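Section 4: Setting up your first bin

You've got the arm bolted down and the controller talking to it, so now comes the fun part! By the end of this section the Clorley bin-picking kit will be lifting mixed items out of a tub on its own, and you'll have a good feel for what it likes and what it grumbles at.

Before you start, have these to hand:
The bin
Two spring clamps
A handful of household items (see step 4)
The Kasprzak pendant, charged

4.1 Placing the bin

1. Stand the bin on the table within easy reach of the arm. An open-topped bin with plain grey walls works very nicely, and a few scuffs won't bother the software at all.

2. Clamp the far edge. The arm gives the walls a nudge now and then while it's learning, and a bin that creeps even slightly will spoil your grasps for the rest of the run.

3. Switch on the pendant, choose New Bin and jog the gripper to each of the four inside corners when asked. Press Store at each one. Go slowly near the walls.

CAUTION: Keep hands and sleeves out of the bin whenever the pendant shows READY or RUN. Press the stop button before you reach in, even for a second.

4.2 Filling it

4. Put in a mixture of shapes and surfaces. Clear bottles, a coloured bottle, a crumpled cloth and a tape dispenser make a cracking first set. Lay some things flat and let others lean.

5. Leave a bit of bare floor at one side for the first run. The gripper likes room to come down, and you'll find the early picks much easier to follow. 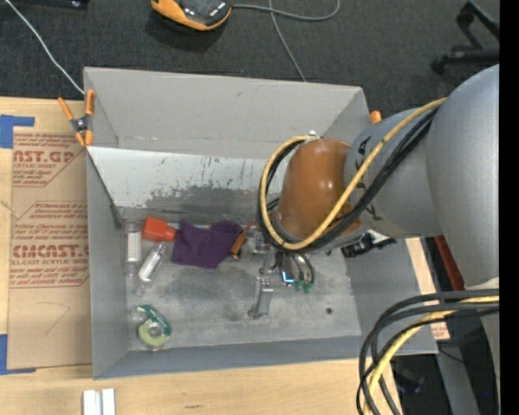 6. Set the speed to 57 on the dial. You can go all the way up to 100 later, but do stay at this setting until you've seen a full run go through without a stop.

7. Press Scan and wait for the tone. The pendant lists what it thinks it can pick, best bet first.

8. Press Run. Watch the first few picks with a finger near the stop button (and then enjoy it, because the first clean lift really is a treat).

NOTE: Clear plastic is the hardest thing you can give it. If a bottle gets skipped, turn it so the label faces up and scan again. Wayne Mapplebeck at our Pallbridge workshop swears by a strip of masking tape on really stubborn ones, and it does work.

NOTE: Cloth is picked by the folds. If it has been pulled flat, scrunch it up again before the next scan.

4.3 Checking the cables

9. Stop the arm and look along the cables from the base to the gripper. They should follow the joints in an easy loop, with enough slack for the wrist to turn both ways.

10. Turn the wrist fully left, then fully right, using the jog keys. If a cable goes tight, loosen its tie, feed a little more through and try again.

CAUTION: Never run the arm with a cable hanging below the fingertips. It can catch on the bin wall.

4.4 Saving your bin

11. Choose Save and give the bin a number from 1 to 99. Skestton controllers keep the corners, the speed and the last scan together, so you can swap bins and come back to this one later.

12. If the bin is moved or the clamps come off, repeat step 3 before running again. The old corners won't be right any more.

The pick counter asks for a fingertip check at 900 picks. See Section 7 for how to change the tips.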